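Ticket 347: Checklist question, handheld gripper station
Product: Zatosow session rules
Opened by: Divya Sundaram
Status: Closed, with a rule change

Hello, and thank you for picking this up! I have read the session rules through twice now and I still can't decide whether our table passes the "clean field" check, so I would rather ask than guess. The task is the short round jar with the metal lid, picked up with the handheld grippers.
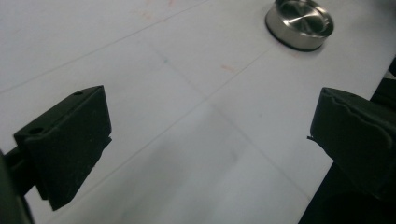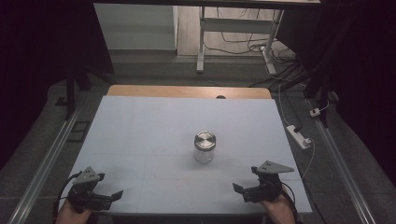 My trouble is with rule 4. It says the work surface must be "free of marks," and our board has a few faint reddish smudges that show up if you go looking for them. There are also the thin lines across it. Grumano's copy of the rules lets lines stay, the Shetty copy doesn't mention them at all, and I have 400 takes to sign off on before the end of September — so you can imagine I'd like to get this right before I start.

Reply from Anil Palaniappan, 10:20

Hi Divya, what a good question, and please don't feel bad about asking it. Rule 4 was written for the old Rurkia tables, which had bright tape all over them, and the wording has never quite caught up with the boards people use now. Faint lines can stay. For smudges, wipe the board once with a damp cloth, let it dry, and if a mark is still there, write it in the session notes and carry on. Please don't scrub in the middle of a batch, or the early takes won't match the late ones.

While I have you, would you run through rule 7 as well? Cords and power strips on the floor should be clear of wherever the operator stands, and gripper cables need enough slack to reach every corner of the board without tugging.

Divya Sundaram, 2:45

Wiped and dried. One mark is lighter and the other hasn't budged, so it's in the notes. I moved the power strip back a little while I was down there, and I did 3 practice takes with the cables hanging freely on both sides. No tugging that I could feel.

Anil Palaniappan, 3:10

Lovely, go ahead and start. I've changed rule 4 to read "free of loose items and bright marks," and the new copy goes out Wednesday. Closing this one, but do reopen it if the lid gives you any bother with glare.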